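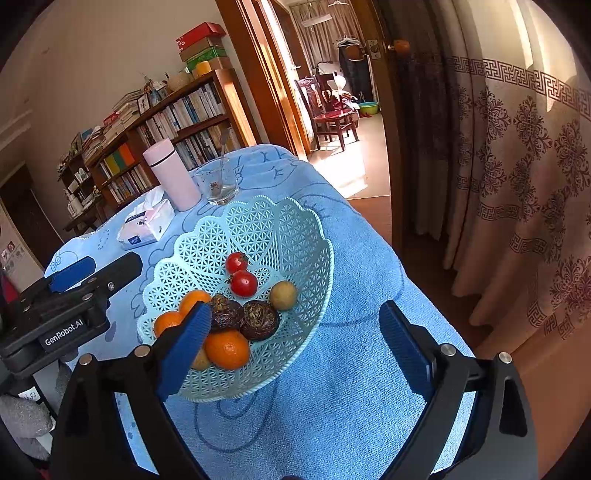

## 4.2 Sutler purchases and the winter camp

The Ekis ledger covers one winter in the life of a Union cavalry regiment camped near the depot at Sovbridge. It was kept by the sutler's firm of Moulin and records goods sold on credit to officers and enlisted men. The opening pages are water-stained, and the entries for the first week cannot be read. From September on, the writing is clear and the sums can be checked against the paymaster's deductions.

Tobacco is the most common item, followed by writing paper and cheese. Tack comes next. Men bought curry combs, girth straps and blacking out of their own pay, even though the quartermaster was supposed to supply the first two of these. Earlier writers took such purchases as a sign of affection for the horses. The ledger gives a plainer reason. A trooper who lost issued equipment was charged for it, and the sutler's strap cost less than the army's. Of the 50 accounts that can be followed from one payday to the next, 21 show at least one purchase of tack.

Fruit appears less often than we expected. Dried apples were sold by the pound all winter. Fresh apples came in by the barrel from Grendircombe and were gone within days. Citrus is entered on only two pages, both times as "oranges" and both times to officers. The clerk used that one word without naming a variety, so we cannot say whether the small, loose-skinned kind (mandarins, Figure 2) was ever meant. We have counted both entries as oranges and left the question open.

Prices rose when the road from the depot was closed. The sharpest change was in butter, and the ledger shows several men switching to molasses in the same week. Oats do not appear at all. Feed was a government matter, and a sutler who dealt in it risked losing his permit. Two letters from the regiment mention oats being traded for whiskey behind the stable lines, but such dealings would not have been written down in this book.

The ledger has clear limits as a source. Cash sales were left out, so men with ready money are missing from it. Officers' accounts are fuller than those of enlisted men, and the cooks seem to have bought under the names of their messes. We therefore use the ledger for the kinds of goods on hand and their prices, and turn to the company books in Section 4.3 for the condition of the horses.

**Figure 2.** Mandarins with other fruit in a light blue plastic basket.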